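Learning Zone > World Trade > Ages 9 to 12

What Is a Customs Union?

A customs union is a group of countries that make two promises to each other. The first promise is to stop charging taxes on goods that move between members. The second is to charge the same tax on goods that arrive from outside the group.

A tax on goods entering a country is called a tariff. It is usually a percentage of the price.

A worked example

Sundora and Plesano are neighbors in a customs union. Curkgate is outside it. A factory in Curkgate sells a machine for 800 dollars. The union's shared tariff on machines is 10 percent. The buyer pays 80 dollars in tariff, whether the machine enters through Sundora or through Plesano. After that it can cross the border between the 2 members with no further tariff.

Machines are one type of goods. Food, cloth, toys and metal are others, and each type can have its own tariff rate.

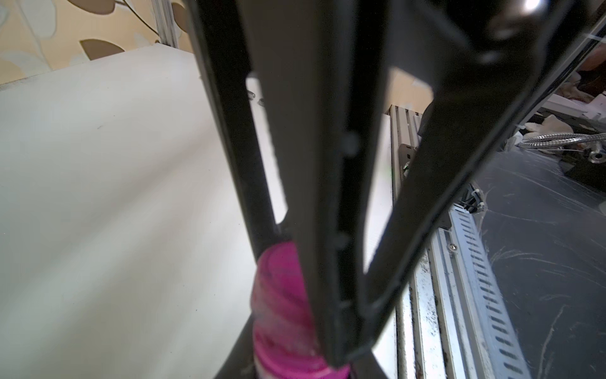

How is it different from a free trade area?

In a free trade area, members also drop tariffs between themselves. However, each member keeps its own tariffs for outsiders. This causes a problem. If Sundora charged 10 percent and Plesano charged 2 percent, traders would send everything through Plesano first and then move it to Sundora.

To prevent this, free trade areas use rules of origin. These rules say how much of a product must be made inside the area before it can travel tariff-free. A seller may have to show a paper called a certificate of origin. Inside a full customs union, this paper is mostly not needed – the outside tariff has already been paid at the same rate.

Who gets the tariff money?

Members must agree on this. Some unions put the money into one fund and share it by a formula. In others, the country where the goods arrive keeps part of it to pay for customs work.

What do customs officers check?

Officers look at the product code, the declared price and the country where the goods were made. The code matters because a finished machine and a spare part may be taxed at different rates.
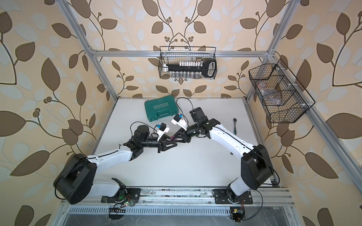 Two robot arms holding a small pink object between their grippers.

Words to know

Tariff – a tax on goods coming into a country.
Import – something bought from another country.
Common external tariff – the shared tariff that all members charge outsiders.
Member – a country that has signed the agreement.

Text: Nisreen Hijazi. Checked by Yasir Tanoli.

Last updated: November

More in World Trade
What Is a Common Market?
Why Countries Sign Treaties
How a Shipping Container Crosses a Border
Exports and Imports
What Is a Currency?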